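The Slow Return of the Repair Table

By Jolanta Kurek

In the town where I grew up there was a man who repaired umbrellas. He sat in a kind of cupboard beside the railway station, with a lamp and a stool, and people left their umbrellas with him in the morning and took them back on the way home. When he closed, in my last year of school, the cupboard became a place for phone covers. I did not think about him for twenty years. Then last January, in Pokasance, I carried a broken kettle up a flight of stairs and stood in a line behind eleven people, one of whom was holding an umbrella.
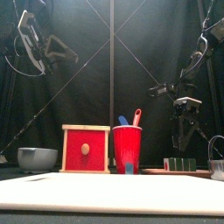 Reading time: 4 minutes

The line was for the repair evening at Nasrallah, a former shoe shop which still has the old name in tiles over the door. It opens at six and the last objects are accepted at half past eight. You write your name on a card, you write what is wrong, and you wait. On my card I wrote "does not switch off," and the woman at the desk crossed it out and wrote "thermostat?" in very small letters.

Her name is Valquíria Vasconcelos. She trained as a dressmaker and later worked for many years in the service department of Cosell, a company that sold sewing machines and then, toward the end, only sold them and did not service them any more. She started the evenings with two tables borrowed from a school.

"I was angry with a toaster," she told me. "The spring was gone. A spring! I could hold the new spring on one finger, but the toaster was closed with a rivet, so to reach the spring I had to break the toaster."

In the first year people brought 354 objects to Nasrallah, and 237 of them went home working. Valquíria keeps the numbers in a school notebook, with a column for the fault and a column she calls "why not." I was allowed to read it for an evening. The most frequent entry under "why not" is glue. After glue comes "no part," and after this comes "owner changed mind," which I found a little sad until I saw that these owners mostly left with something else repaired.

Lamps are the easiest, she says, and hair dryers are the ones she likes least. Clothes take longer than people expect. A zipper can be finished in ten minutes or it can take the whole evening, and from the outside you cannot tell which zipper it is.

What surprised me was how much of the evening is talk. At the umbrella table a retired bus driver and a girl of maybe fifteen discussed for a long time whether a rib should be replaced or splinted with wire. They chose the wire. The owner of the umbrella did not have a strong opinion. She had been given it by her sister, and she wanted only that it should open.

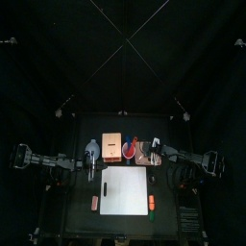 There is an argument against all this, and I heard it from my own brother, who is an accountant. He says that if you pay for the hours, no kettle is worth repairing. My kettle took an hour and twenty minutes of two people's time, and a new one costs less than a dinner. I have no good answer for him in his own language. I can only say that a price which includes the making of a kettle, a ship and a shop, and is still lower than a dinner, seems to me the stranger number of the two.

The town has begun to take an interest. Under a small program called Hultitero, Pokasance now pays the rent for the upstairs room and for a shelf of common parts: fuses, switches, belts, zippers in four colors. The grant this year was 3,705 in total, and Valquíria can tell you where each coin of it went. She would like next to have a proper sewing machine for leather. She would also like somebody younger than herself to learn the electrical safety test, and she looked at me for a moment when she said this.

I did not learn the test. But I have gone back four times, once with a coat, once with a radio, and twice with nothing, to sit at the end of the umbrella table and hold things while other people looked for the screw. The kettle switches off now. It does it with a loud click that it did not have before, and my neighbor has asked me through the wall what it is.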